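Can a robot do the chores yet? Quick FAQ

Last updated: Monday, July 25, 2022
2 min read

Short answer – some of them, slowly.

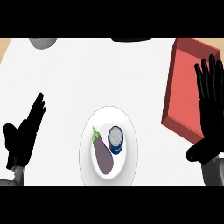
Tidying a table is still the one we get asked about most, so starting there.

Can it clear a plate?
In simulation, often. Our Rellard runs do 1,000 tries a night. Real kitchens are harder.

Why are vegetables a problem?
Odd shapes, slippy skins. Tins are easier, mostly.

Shop floor?
Better. Funodum has 3 arms packing trays at Rerkedby. Same tray all day, wich helps.

Ironing?
No.

Should I wait to buy one?
Get a dishwasher for now.

We use cookies to improve this site. Accept / Manage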